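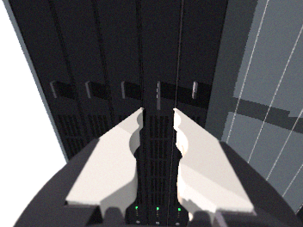

Image: Skye Moncrieff

From: Venkatesh Salian
To: grornevon-ports
Date: June 4, 2021
Subject: Re: [grornevon-ports] Frame cap and save corruption in the Windows build

Zihan Xie wrote:

> I have now reproduced the save problem on two machines. With the cap
> at 30 the autosave completes every time. With the cap removed through
> the config file, the game sometimes writes a save with a valid header
> and an empty inventory block. It loads without complaint and the
> player has nothing. Is the autosave tied to the frame count? If so I
> would sooner we hid the option than shipped it as it is.

Yes, it is tied to the frame count. The console version of Grornevon waits 20 frames after a door transition before it copies the inventory into the save buffer. At the original frame rate that leaves enough time for the item loader to finish. Uncapped, on a fast machine, the wait is over before the loader thread has filled the table, and the copy picks up zeroes. The header is written separately, so the checksum on it still passes.

I don't want to hide the option. People will find the line in the config file within a day of release and we will get the same reports with less information in them.

The attached patch does the following:

- replaces the frame wait with a check on the loader's own "finished" flag
- extends the checksum to the inventory block
- keeps the previous autosave until the new one has been read back

The save version goes up to 11. Older saves are converted on load and are left untouched on disk until the player next saves.

Known gaps: the lift in the Skurkar level calls the old routine directly and I have not changed it. Yee-man Man wrote that script and I would like her to look at it before I do. The physics on rope bridges is also still frame-dependent, but that is a separate ticket and it doesn't touch saves.

Catherine Urquhart asked off-list whether this affects controller remapping. It does not. Bindings are kept in their own file and written only when the menu closes.

Zihan, could you rerun your door test with the cap off and vertical sync both on and off? Please keep any bad save you get, along with the log from the same session. The two bad saves you sent in April had no logs with them and I could not match them to a build.

If nothing turns up I will merge to the release branch and leave the cap on by default.

Venkatesh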